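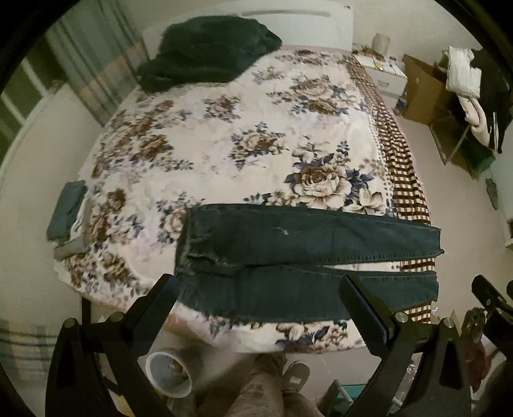
Dark jeans on light bedding – how do I set the colour?

Guðlaug Hafþórsson
I've gone down a bit of a rabbit hole with dark denim lately and I'm loving it, but the dye gets on everything! So far it's had a go at my couch, two white singlets and the inside of a canvas bag. My current pair is from Ragnarsson and they're 457 g per metre, so pretty stiff. Is there a way to stop the colour rubbing off without losing that lovely deep shade? I've read about vinegar, salt and just never washing them.

Fasil Abera
Great choice, heavy denim is so much fun once it softens up! Vinegar and salt won't fix indigo, sorry. The dye sits on the outside of the yarn and the loose stuff has to come off somewhere, so get it to come off in the tub. Turn them inside out, cool water, a small squirt of Kudia liquid (the plain one, no brightener), and soak for 30 minutes. Swish, drain, and do it again until the water's only faintly blue. Mine took 2 rounds. Dry them in the shade, hung by the waistband – full sun will knock the colour about. You'll still get a little rubbing at the knees and pockets, but my cream armchair has survived.

For marks already on light fabric, try dish soap and cold water before anything hot. Test a corner first.

orenach_fan
just wear them heaps. mine stopped after one summer

Comments

tildy: The soak worked a treat on my Clostano jacket, the water looked like ink!

Guðlaug Hafþórsson: Did three rounds and I'm so pleased with them. Thank you!!

marlo_k: Does this work for black jeans too?

Filed under: Home & Laundry > Clothing care > Denim

Contact us | Community rules | Back to top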